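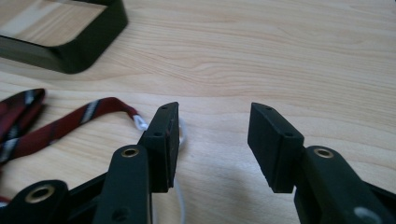
**Figure 2.** Pale wooden tabletop with wavy grain and a slightly glossy finish.

### 4.2 What people see when they look at a light table

I'd planned to spend most of this section on scratches. Scratches are what the furniture literature worries about, and they were what I worried about too when I wrote the first version of the diary sheet. Then the sheets started coming back from Gondadora and Marikar, and page after page of them was about colour and grain. So grain gets its own section, and the scratches have been bumped along to 4.4.

As described in Section 3, there were 60 households in the study, and between them they wrote 1,426 diary entries. Each entry was a line or two about the table they use most: what they did at it, what they noticed, whether they wiped it, whether it annoyed them. I read the lot, mostly at my own kitchen table (dark, oiled, badly ringed), and I coded every entry that mentioned the look of the surface on its own, apart from whatever had been put down on it.

The tabletop in Figure 2 is a good one to keep in your head while reading what follows. The grain lines are soft and wavy, they run more or less across, and there are faint streaks of tan and beige curving through them. It also goes from nearly cream to something closer to honey, and that shift matters more than I expected. People with light tables kept trying to name the colour and kept changing their minds. One Marikar household called theirs "white-ish", then "butter", then "sort of biscuit" on three sheets in the same fortnight. I first coded these as three separate colour judgments and had to go back and undo it all once I realised they were talking about the same table at breakfast, mid-afternoon and under the lamp!

I ended up with a single code called *drift*, for any entry where the writer says the colour has moved or isn't what they thought it was. It turned up for light tables in every one of the seven streets we recruited from. For dark tables it hardly appeared at all, and when it did it was nearly always about dust.

#### Grain as a place marker

The other thing I hadn't planned for was how often people use the grain to find their way around. Families gave names to bits of it. There was a "river" in one house and a "sleeping dog" in another, and a few kids had favourite swirls they insisted on sitting beside. Adults did it as well, a bit more sheepishly. A writer in Gondadora always set the teapot down on "the dark bend" and got cross when visitors didn't.

Some of this is just fun, and I'd be happy to leave it at that, but it does have a practical side. If you have a fixed spot for the teapot, that spot cops all the heat and all the drips. When I went round for the home visits I could often guess from the diary where the dull patch in the finish was going to be, and I was right more often than I deserved. I never tested this properly. It would need somebody to measure gloss across the whole top before and after, and our meter (a borrowed Brultura, with a sticky button) was only available for the second half of the visits.

Straight-grained tops didn't collect names in the same way. My hunch is that a wavy line is easier to remember than a row of parallel ones, though the straight-grained tables in our group also tended to be newer, and it might simply take a few years of dinners before a knot turns into a dog.

#### Shine and wiping

We asked people to tick a box if they'd wiped the table "because of how it looked". Households with some shine on a light top ticked it a lot. Reading the comments, I think there are two separate things mixed up in that box, and I wish I'd split them. On a pale, smooth surface, some people wipe when they see crumbs. Others wipe when the light from the window comes in low and shows up smears that they'd been perfectly comfortable with an hour earlier. The second group wrote much longer entries, and grumpier ones.

The matte-finish households ticked the box less, but they weren't any happier with their tables. They complained about stains where the glossy group complained about smears. Dasevari, where nearly everyone had a matte top, gave us some of the crossest entries in the whole set, including a full page on turmeric.

#### A few cautions

The diaries ran through July, which is midwinter for us, so the light was low and the lamps were on early. I'd expect less drift in a summer sample, and fewer complaints about smears. All the colour words are the households' own too, and I made no attempt to match them against a chart. I tried that with five of the early households and it was a flop. They stopped writing things like "biscuit" and started copying the chart names, and the sheets got very dull very quickly.

I also haven't separated solid tops from veneered ones in this section. Plenty of people didn't know which they had, and I wasn't always sure myself until I'd crawled underneath. Table 3 gives the split for the homes where I could tell. The grain names come up on both kinds, so I've kept them together here and will come back to the difference in Section 4.5, where repairs make it hard to ignore.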